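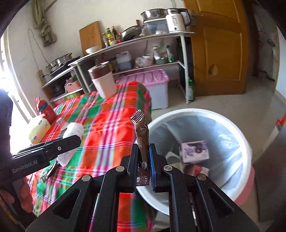 Home | Projects | Reports | Contact
Search this site

Clearing a Table by Machine: Project Report, Hesel Group

We asked whether a machine can clear a snack table yet. Our model, Gittins, was trained on 800 demonstrations recorded in April with hand-held grippers. The task is to pick up wrappers and bags and put them in a round bin beside the table.
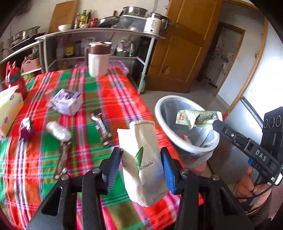
Soft packaging was the hard part. Of 436 test grasps, 133 failed, mostly on thin film lying flat on the cloth. Stiff cartons gave little trouble. The model also mixed up full packets and empty ones, and we have no fix for that. A person still clears the table faster. The next round of tests will add 4 new tablecloths.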